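Get Involved | Community History

Call for participants: tell us about your Saturday job

Posted in February by Styliani Vrettos

Did you stack shelves, sweep up hair, deliver papers or serve teas in Darnstead when you were young? Then we would love to hear from you! The Darnstead Spoken History Group is recording memories of first jobs in the town, and we are looking for 30 people to sit down with us and talk.

We started with a handful of recordings last summer and couldn't stop listening. One man described the smell of the old seed merchant's so well that half of us went home wanting to plant beans. A woman who worked on the market at 15 could still tell us the price of everything on the stall, and which customers tried to haggle. These are the sort of details that never get written down, and we want more of them.

Who can take part?

Anyone aged 18 or over who had a part-time or holiday job in Darnstead or the villages nearby. It doesn't matter if that was in the fifties or five years ago. We have plenty of shop stories already, so we are especially keen to hear from people who worked on farms, in hotel kitchens, at the swimming baths or on the buses. If you only lasted a week, come anyway - short jobs make very good stories.

What happens?

You will have a relaxed chat with one of our interviewers, Michalis Liapis or Lefteris Giannakopoulos, lasting up to 70 minutes. They'll have a few questions ready but are happy to go wherever you take them. Bring photos, payslips, name badges or anything else you've kept (we have already scanned one truly terrible hat). You can bring a friend or relative, and we can come to you if getting out is difficult.

You will get a copy of your recording, and you can ask us to remove any part of it before it goes into the archive. We pay £15 towards your time and travel.

When and where?

Most recordings take place on a Saturday between 10am and 3pm in the upstairs room at Nautiyal House, where there is a lift. Evening slots can be arranged.

How to join in

Leave your name and phone number at the library desk, marked for Charalambos Drakos, with a line or two on what the job was and when you did it. He will ring you back for a quick chat and find a time that suits. Please also pass this on to any aunts, uncles or old workmates who might enjoy it!

Related

Can you help us type up recordings?
Paper rounds of the Dreltard estate
Walk: lost shops of the High Street 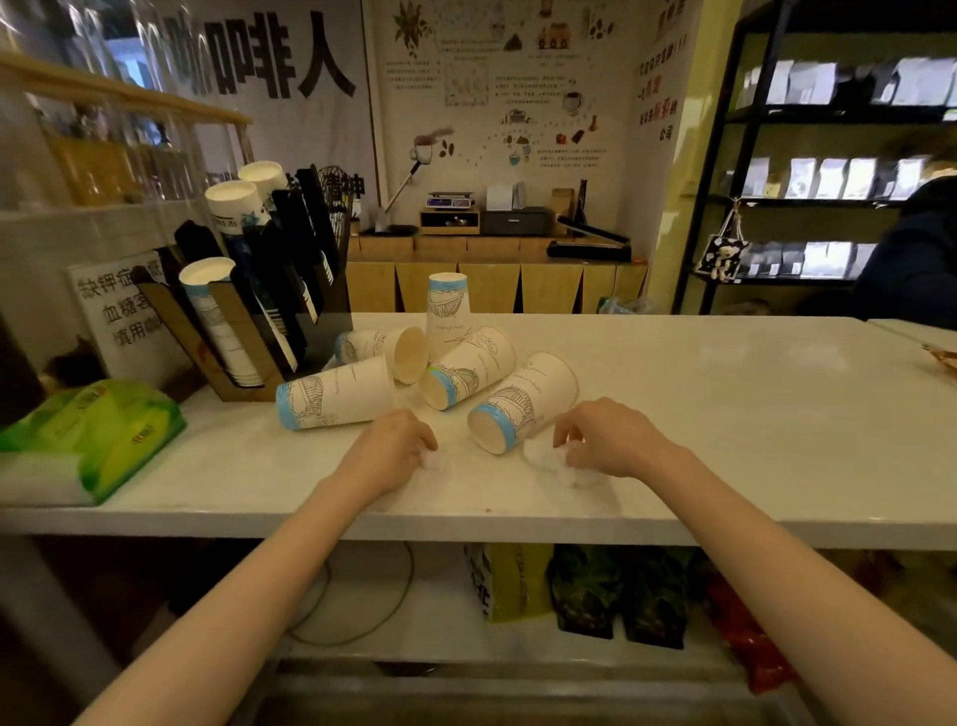
Paper cups on a coffee shop counter.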